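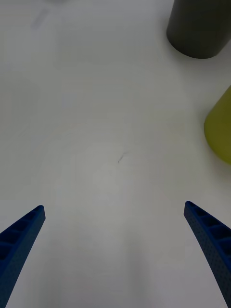 3. Desk tops and seat choice

3.1 Setting

Data come from the reading rooms at Unstead and Noltia. Same opening hours, same chairs, same lamps. Main difference is the desk top: plain white at Unstead (Figure 2), dark brown at Noltia. Window seats at both sites were left out of the main count and are treated in Section 4.

We logged 2,601 seat choices. A choice was logged once a reader had stayed 10 minutes. Shorter stays dropped - mostly people checking a phone or waiting for a friend. Readers who moved seats were counted again at the new seat, so the number of people is lower than the number of choices. We do not have a clean figure for how much lower.

3.2 Short survey

Paper slips, 200 returned, split evenly between the two rooms. Three questions: was the desk too bright, was there enough room, would you pick this seat again. Wording follows Paul's earlier slip (Debashish Paul, personal notes) with one change, "glare" replaced by "too bright", as several readers in the August trial asked what glare meant.

3.3 What we found

White tops drew more complaints about brightness, but only after dark with the lamps on. In daylight the two rooms gave much the same answers. Readers with printed books complained less then readers with laptops. We had expected the reverse.

Seats at the white desks also filled from the walls inward, brown ones did not show any clear order. Could be the tops, could be the door - Unstead's door opens straight onto the middle rows and we can not pull the two apart with this data. More than 30 slips mention the door without being asked.

3.4 Limits

Two rooms only. Lamp hight was not measured at Noltia. Slips were handed out at the exit, so readers who left by the side stairs are missing from the survey, though they are in the seat log.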